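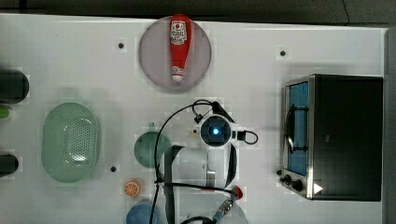 Ngân Vi
Technical Writer, Countertop Appliances, Judley

Section 8. Setting up the Trarham toaster oven

8.1 Placement

1. Set the oven on a level surface that can take heat. Leave at least 4 inches clear on both sides and behind the back panel.
2. Keep curtains, paper towels and plastic bottles away from the door and the top vents. Plates and condiments can share the table if they stay outside the clearance area.
3. Route the cord behind the oven. It must not touch the housing or hang over a table edge.

CAUTION: Do not place anything on top of the oven while it is in use. The top panel stays hot for up to 30 minutes after shutoff.

8.2 First heating

1. Remove the cardboard insert and the tape from the door.
2. Wash the rack and the crumb tray in warm water. Dry both fully before putting them back.
3. Slide the crumb tray in under the lower heating elements until it stops.
4. Plug the oven into a grounded wall outlet. Do not use an extension cord.
5. Turn the function dial to BAKE and the temperature dial to 400 °F. Run the oven empty for 15 minutes.
6. Turn both dials to OFF and let the oven cool with the door open.

NOTE: A light smell and a little smoke are normal during the first heating. Open a window. If smoke continues after the second use, unplug the oven and see Section 11, code 279.

8.3 Rack positions

Upper: toast, melted cheese, open sandwiches.
Middle: cookies, frozen snacks, small pizzas.
Lower: chicken parts, casseroles, loaf pans.

Leave 1 inch between the food and the upper elements in every position. The Duan rack has a raised stop at the back and fits one way only.

8.4 Dishes

Use metal pans or ovenproof glass without a lid. Do not use plastic plates, melamine or paper. Move food to a serving plate before adding sauce at the table.

CAUTION: Cold liquid on a hot glass door can crack it. Wait until the door is cool before wiping.

For replacement trays, quote part number 1921.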